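A Morning at Maddocks: Pickles, Pasties and a Very Long Lunch

By Mali Landeg
September

Share 19 Comments 6

I have been buying Maddocks piccalilli for as long as I have had my own fridge, so when a note went round that they were opening the kitchens to visitors for the first time I put my name down within the hour. So did plenty of other people, by the look of the car park, and I ended up leaving mine on the verge next to a van full of cauliflowers (a good omen, I thought).

We were met at the side door by Aled Parry, head of the kitchen, who handed out hairnets and told us to keep our hands in our pockets if we couldn't trust ourselves. He was only half joking. The first room you come into is the brining room, and the smell of it goes right up your nose and stays there: vinegar, mustard seed, a bit of clove, and something sweeter underneath that he said was the onions. They salt everything overnight. The cauliflower goes in at teatime and comes out before breakfast, and if it sits any longer it goes floppy and they have to use it for soup. I asked whether anyone minded having the soup and he said it was the best thing they made and they had never managed to get it into a jar.
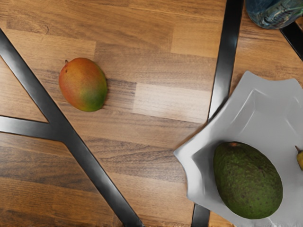

From there we went through to the cooking side, where the big pans are. I had pictured something enormous and gleaming, and they are big, but they are also a bit dented, and you can tell straight away which one is the favourite. A batch fills 848 jars when it behaves. Aled has been making the piccalilli for 19 years and still tastes every batch off the same spoon, which he keeps in his top pocket and wouldn't let any of us hold. We all got a dab on a cracker, still warm. Warm piccalilli is a different creature altogether, much sharper, and I am not sure I would want a plateful, but I am very glad to have had it once!

The chutneys are looked after by Stelios Dimitriou, who came over from running a restaurant and has brought some of his own ideas along. His aubergine one has been in the shop since spring and sells out, and he was trying a fig and black pepper on us that isn't for sale yet. I went back for it three times. He was very patient with a man in our group who wanted to know why chutney at home always catches on the bottom (heat too high, pan too thin, and wandering off to answer the phone, was the gist of it). His other tip was to leave the jar alone for two months before opening. I have never in my life managed two months, but I have come home with every intention of trying.
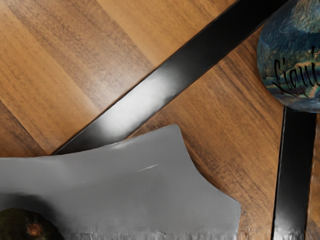 By now it was getting on for half past eleven and people were starting to look about for a chair, so it was good timing that the next part was cheese. Maddocks don't make any themselves, but they share the yard with Drunevgate, a small dairy, and the two of them sell a lot of each other's stock. Vlasta Leka cut us slivers of a crumbly white cheese at different ages and had us try each with a different pickle. The youngest was lovely with plain pickled onion. The nine-month one wanted the fig, and I wanted all of it. She has a theory that people buy cheese far too cold and eat it too soon after, and she made us hold a piece in our mouths and count to ten before we were allowed to chew. You feel silly doing it in a crowd, but the flavour does come up.

Lunch was in the old loading shed, on long benches, and I can't pretend it was a quick affair. Sérgio Antunes had made pasties, beef and onion or cheese and leek, with a good thick crimp, and there were bowls of the famous floppy cauliflower soup to go with them. I had the leek and then, because the woman next to me was full, half of her beef. The pastry was short and peppery and the bottoms were crisp, and he told me he puts a spoonful of mustard powder in with the flour. The soup really is as good as Aled said. Yellow, thick, a bit of a kick at the end. I asked for the recipe and got a smile.

If you are thinking of going, these are the bits I would want a friend to tell me:

- Get there for the 9 o'clock start if you can. The later group was almost twice the size of ours and I could hear them shuffling about for a view of the pans.

- Wear something you don't mind smelling of vinegar. My cardigan is still on the line. 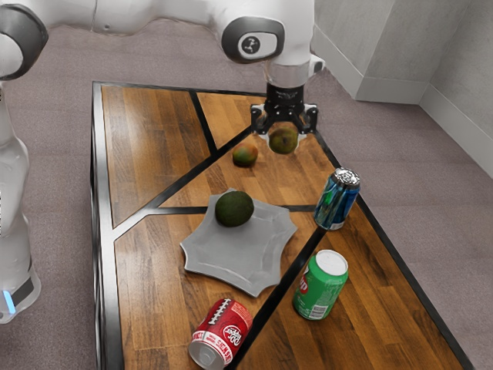 - Take a cool bag. The shop at the end sells the cheese by the wedge, and it had a long ride home in my boot with the sun on it.

- Tickets were £6 with lunch included, and the shop takes cards.

- Ask Stelios about the figs.

6 comments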